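In Defence of Somewhere to Sit

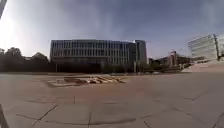 Large square slabs, a long shadow and a good deal of room to walk.

My grandmother judged towns by their benches. She could forgive a place its traffic, its one-way system and its ideas about tea, but if she couldn't find a seat between the bus station and the chemist she wrote it off for good. Draltov was a two-bench town and she never went back. I used to think this was a sign of age. I'm now 58 with a bad knee, and I think it was town planning.

Zusbridge has been taking its benches away. It began with the pair outside the library, removed one December for repair. They must have been very ill. Then the long one by the market hall went, the one with the brass plate, followed by the ones along Drerberg Street, which were replaced by what the council calls perches. A perch is a sloping metal bar at the height of a tall man's bottom. You don't sit on it. You lean there like a rake, and after a minute or two you begin to slide, and you either stand up or pretend that you meant to.

I wrote to ask. The reply said that the old seating had attracted "prolonged use". I have read that sentence many times and I still admire it. I can't think of another public service that would be withdrawn on the grounds that people were using it. Imagine closing the swimming baths because they kept finding swimmers in there.

I know what was meant, of course. Prolonged use is a polite way of saying teenagers, drinkers and men with nowhere to sleep. But a bench can't tell who is on it, and neither can the lack of one. Take away a seat to move on one man with a carrier bag and you have also moved on the mother with a feed due, the chap waiting on his prescription, and Dorothy Hebden, who used to sit outside the library every morning at half past ten and now doesn't come into town at all. I asked her about it. She said she could manage the walk there and she could manage the walk home, but she couldn't manage them one after the other.

The man with the carrier bag, by the way, is on the church steps. He seems fine.

There is money in all this, as there usually is. Each perch cost 900 pounds, fitted. A plain timber bench from the same supplier is listed at 448. I'm no accountant, but it strikes me as bold to pay double for half a seat. We have 13 of the things now.

The reply to this, and I've had it from several people, is that anyone who wants to sit down can go to a café. I like a café. I'm writing this in one, at the window table in Kim, where Emiliano Sandoval makes a very good flat white and has never once hurried me out of the door. But even he says he sells a lot of small coffees to people who only want the chair. They buy the cheapest thing on the board, don't finish it and thank him too much. That's rent, paid by the half hour, for something the town used to give away.

And it changes how a place feels. When everybody has to keep moving, everybody is on the way to something, and you stop bumping into people. Half of what I know about my neighbours I learned sitting down next to them by accident. I heard about the Drerberg Street flooding that way, and about two divorces, and how to get a wasp out of a conservatory. No one has ever told me anything useful while leaning on a perch. They're concentrating.

There's a petition on the counter here, next to the tip jar. It needs 2,000 names before the council has to discuss it, and it asks for the library benches back, with arms, please, so that a person can push themselves up again. The arms were Dorothy's idea. The pen is on a string and doesn't work very well, so bring your own.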